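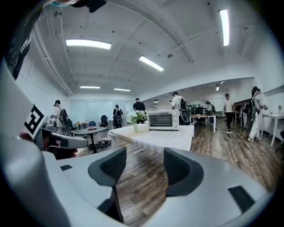
Chapter 7: The Touring Venue

Reading time: 4 minutes

A theatre company on tour spends much of its life in rooms built for something else. The brochure will say "flexible space", a phrase that covers a great many sins and at least one badminton court. Start with what's underfoot. A wooden floor, such as the one showing between the two dark finger pads, tells you little until someone has walked across it in character shoes during a quiet monologue. Do this before you sign anything.

When the Fleden Players took Isholm on the road one November, their set was built for a stage 40 feet wide. The hall at Ninh offered 30. The director called the result intimate — the cast, who had to leave sideways, used other words. 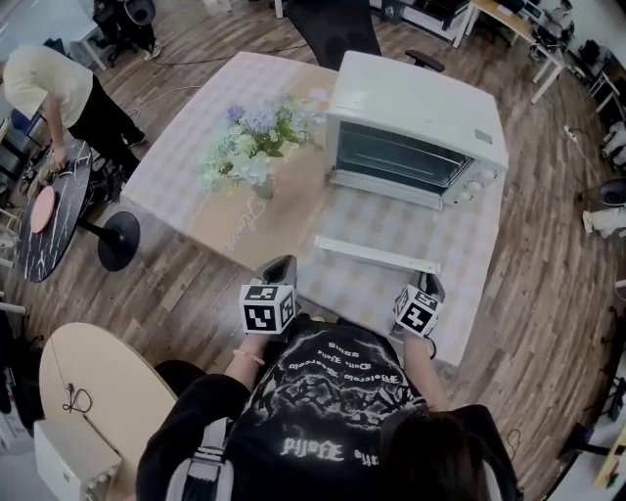 Seating brings its own surprises. A hall that advertises 80 seats may be counting the ones behind the pillar. Ask for a plan, then ask when it was drawn.

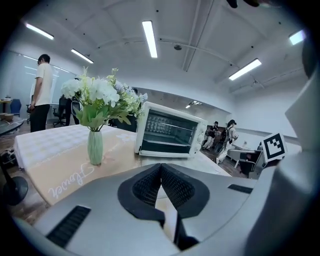
Figure 7.1 Table with a pale checked cloth.

In this chapter we look at measuring a venue, reading a hire agreement and cutting a set down to size without making an enemy of the designer. Bring a tape measure to class.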